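Wrist camera view rolled in sim, grasp planner rejects every candidate

posted by Rinham
24 November 2023 – 3 shares

I am running a single-arm cell in a living-room scene and feeding the rendered view to a grasp planner. The planner runs without errors but rejects all 80 candidates as "approach outside cone". The same build passed in April, before I moved the scene to the new exporter.

The render itself looks clean. The walls and the couch run at steep diagonals, though, and the gripper fingers point up. I am not sure whether the fault is in the camera pose or in the frame the planner uses for gravity. 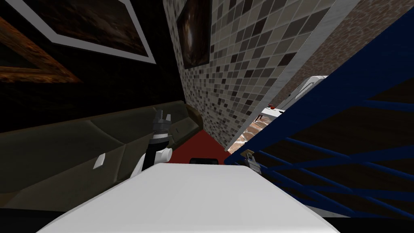

Issue 2294

The log prints identity for the camera-to-base rotation at start-up and never updates it. Is the planner meant to read this from the scene file, or do I publish it myself?

3 comments

Nanayakkara

You publish it yourself. The planner reads the scene file for collision geometry only. If no transform arrives before the first plan request it falls back to identity and carries on – there is a warning, but only at debug level.

With a view tilted that much, identity is plainly wrong. The planner takes the image vertical as world vertical, so the approach cone is tilted by the same amount and everything falls outside it. Do the following:

Publish camera-to-base from the simulator's own pose at every step, stamped with sim time.
Check the quaternion order. The new exporter writes w first and the planner expects w last.
Set require_transform to true so that it stops instead of falling back.

Do not rotate the image to make it look level. The depth and the intrinsics will no longer agree with it.

Plavavmont

Had something similar. I widened the cone until it accepted a few and it sort of worked. Grasps were poor.

Sirncombe

Nanayakkara has it. Check the quaternion order first, as a swapped w can still give a valid rotation and no warning at any level. Issue 2171 has a short script that draws the base axes over the render. If the drawn z axis does not run parallel to the vertical edges of the walls, the transform is wrong.

Related
Planner ignores sim time after reset
Depth and colour out of step by one tick
Collision mesh missing for soft furniture
Two fingers closed at start-up, joint limits reversed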